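Do People Read Care Labels? A Survey of Washing Habits in Flirkham
Textiles and Consumer Studies, group project report
Danica Štefanec, Jomar Aquino, Ctibor Zelenák

Background

Care labels tell the buyer how to wash, dry and iron a textile. The symbols were meant to work without words, so that the same label could be used in many countries. Our instructor, Tamsin Greenberg, asked each group to pick a kind of product information that people see every day and find out how much of it they understand. We picked care labels after Jomar shrank a wool sweater in September. The label had said hand wash.

Method

We gave a short paper survey to 68 people living in student housing and in the streets near the Cliladier laundromat. Each person was shown five symbols and asked to write down what they meant. We also asked how they sort their laundry and what temperature they use most often.

For the second part we checked labels at home. Between the three of us and Danica's sister Hedvika we went through 248 items, mostly clothes, with sheets and towels as well. For each item we wrote down where the label was, whether it could still be read, and whether it used symbols, words or both.

Results

The washtub with a temperature in it was the symbol people knew best. The iron came next. The triangle for bleach was hard for most people, and several wrote that it was a warning sign. Only 17 people could explain the circle inside a square, even though many of them use a tumble dryer every week. Almost everyone said they sort by color. Very few sort by fabric.

In the home check, 19 items had no label left at all. Most of these were T-shirts, and the owners said they had cut the label out on purpose because it scratched. Jeans labels held up well - they are usually stitched into a side seam or the waistband, where the skin does not rub on them much.

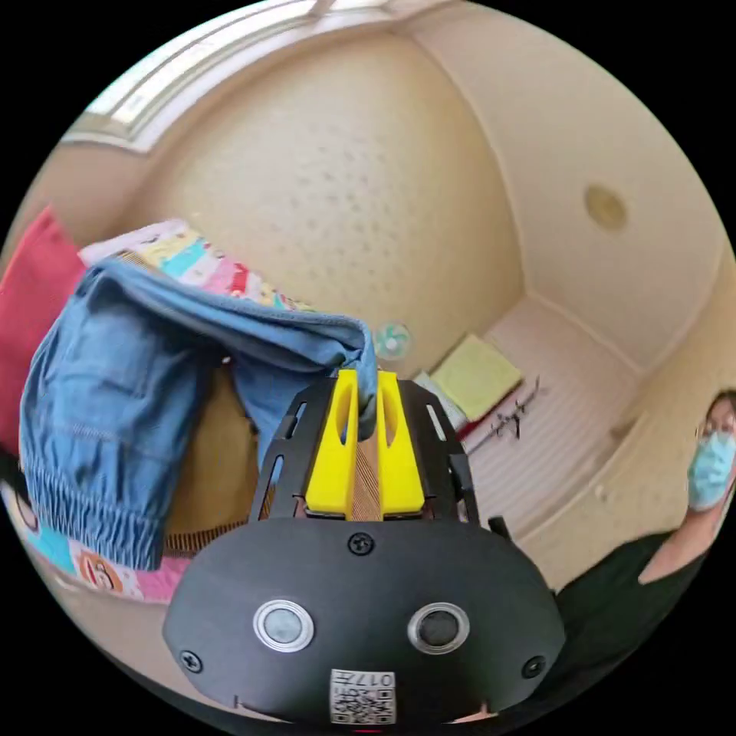
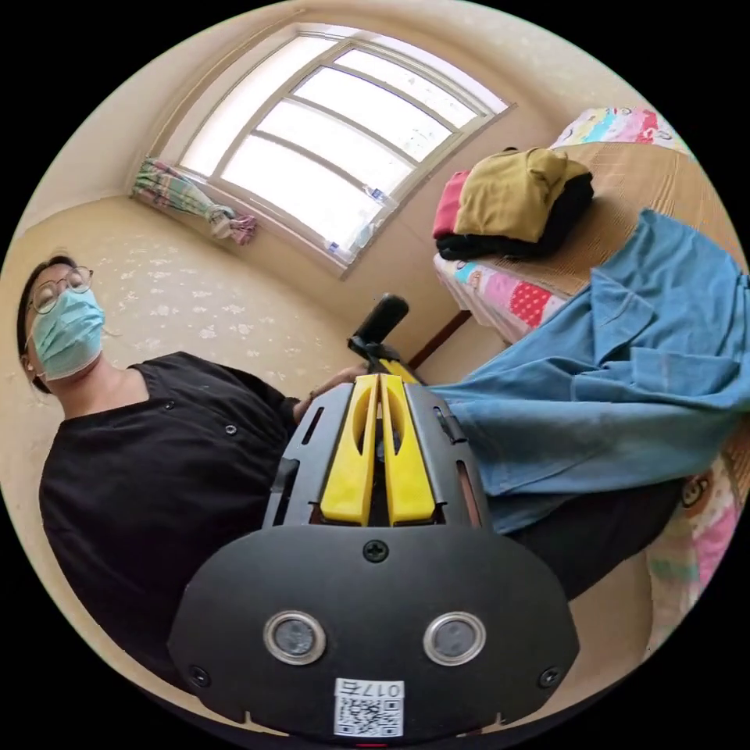
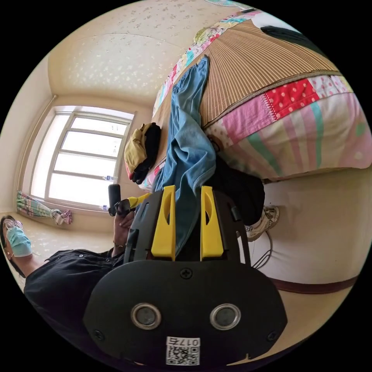
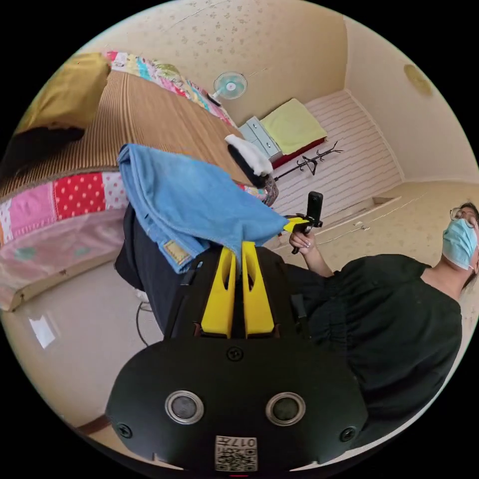 Labels on household linens turned out to be a different case from labels on clothes. They do not touch the neck or waist, so there is less reason to remove them, and we found more of them in place. Makers also put them where they are easy to find. The light blue towel in the last picture has a small tan label sewn near one corner, and a corner is the first place we learned to look. The problem with linens was fading. Print that gets washed hot many times goes gray, and on some older towels we could only make out the outline of the washtub.

Limits of the study

Most of the people we asked were students, so the results may not fit families or older people. We did not test whether those who knew the symbols followed them. If we did it again we would add a question about damaged clothes and leave out the one on detergent brands, which we never used.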